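The Kit Packers

At the Geddes technical college, a student club has spent a year teaching two robot arms to do something most people can do while talking on the phone

The robotics club at Geddes meets in a ground-floor room that used to belong to the printing department. The ink smell is gone but the floor drain is still there, and so is a wide sink that the club uses for storing extension cords. There are 24 members this year. Most are in the second year of a two-year program in electrical or mechanical technology, and a few come over from nursing and business.

The nursing students are the reason the club is working with toothbrushes.

Last November, two of them were packing hygiene kits for Millance, a shelter network with sites on both sides of the river. A kit goes to each person who checks in for the night. The packing is done by hand at folding tables, and on a busy evening it takes people away from the front desk. The students came to a club meeting and asked if a robot could do it. The club had just finished a season of competition with a wheeled machine that threw foam rings, and it was looking for a project with a longer life.

The answer they got that night was "maybe, slowly." It is still the answer.

The project is called Skernel. The name came from a misspelled folder and stuck. It uses a pair of arms, mounted facing each other at opposite ends of a workbench, each with a two-fingered gripper. The items to be packed are put down between them, and the arms are meant to pick them up and sort them into baskets. Kits would be made up from the sorted baskets later on.

Club members split into three groups in the first month. One group handles the hardware, meaning the arms, the grippers and the wiring. One handles the software. The third group, which had no name until someone wrote "stuff" on the whiteboard, handles the objects themselves. They buy them, lay them out, write down what went wrong and clean the bench between runs. Members rotate through all three, although the software group has been slow to give people up.

Training works by demonstration. A student guides the arms through the task by hand controls, and the movements are recorded together with video. After enough recordings, a model is trained to produce similar movements without the student. The club set itself a target of 100 good recordings before the first training run. It took longer than planned, and the first model was poor. It reached for the right places and closed its fingers too early. The club now has 942 recordings, and the early closing is much less common. 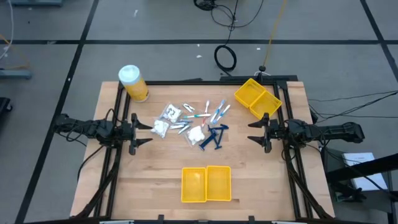
Why mix the items together instead of putting each kind in its own tray?

Because the donations come in mixed. Millance receives boxes from churches, dentists' offices and hotels, and a single box can hold toothbrushes, razors and nail clippers in no order at all. If someone has to separate them before the robot starts, the robot has not saved that person any work.

Each kind of item has its own problems. Toothbrushes are the easiest, as long as they lie apart from one another. When two of them cross, the gripper tends to take both, and the students had to record a separate set of demonstrations in which one brush is nudged away first. Razors have heavy heads and swing when lifted by the handle. Clippers are small and smooth, and a grip that is slightly off center will send one skidding across the bench.

Plastic bags are the worst. A clear bag changes shape every time it is touched, and light reflects off it in a different place on every run. The object group spent most of a month on bags alone. They tried gripping at the corner, then at the middle, and settled on taking a fold of plastic wherever one stands up. It works more often than it used to.

The students keep a paper log next to the computer. Entries are short. "Dropped razor, left side." "Took two brushes." "Good until the last bag." One page in the spring has 11 failed runs in a row, all caused by a loose connector that was found only after the software had been rolled back twice. The connector is taped to the inside cover of the log.

Money is a steady concern. The arms were bought with a grant that covered equipment and nothing else. Baskets, bags and cleaning supplies come out of club dues and a bake sale. The grippers' fingers wear down and are printed again on campus, at a cost of a few dollars a pair, by whoever has access to the printer that week.

The club took Skernel to the Claneleo Student Automation Meet in the spring, where teams are given a table and a fixed time to show a working task. Skernel placed in the middle of its division. The judges liked the log and asked to see more pages of it. They marked the team down for speed, and the students agreed with the mark. A person at the next table sorted the same pile while the arms were still on their first basket.

That comparison comes up often. The club's position is that speed matters less if the machine can run overnight, when the shelters' packing tables are not in use. The harder question is how often it would need help. At present a student has to step in several times during a long session, usually to free a bag or pick something off the floor. A machine that needs a person standing beside it does not help a shelter much, and the Millance staff who came to see it said so politely.

They also made a request. The arms had been sorting by kind, with razors in one basket and brushes in another. The staff asked for razors to be kept out of the general kits altogether, as some of their sites don't allow them. The change took the software group one afternoon. The object group then had to redo a large share of its layouts, and there was some discussion about who should buy the pizza.

Several members have picked up skills that don't appear in their course catalog. Business students have learned to crimp a cable. A few of the electrical students can now write a purchase request that comes back approved. Two of the nursing students finished their program this year and have asked to keep coming to meetings - the club had no rule about graduates, so it wrote one.

The next public demonstration is on 17th June, in the college's main lobby, where the bench will have to be carried through a doorway that is slightly too narrow for it. The legs come off. The plan for the day is to run the sorting task all afternoon and let visitors mix up the items between runs. Work on the bags will continue until then, and the room will be open most evenings for students who want to record demonstrations. No experience is needed for the object group.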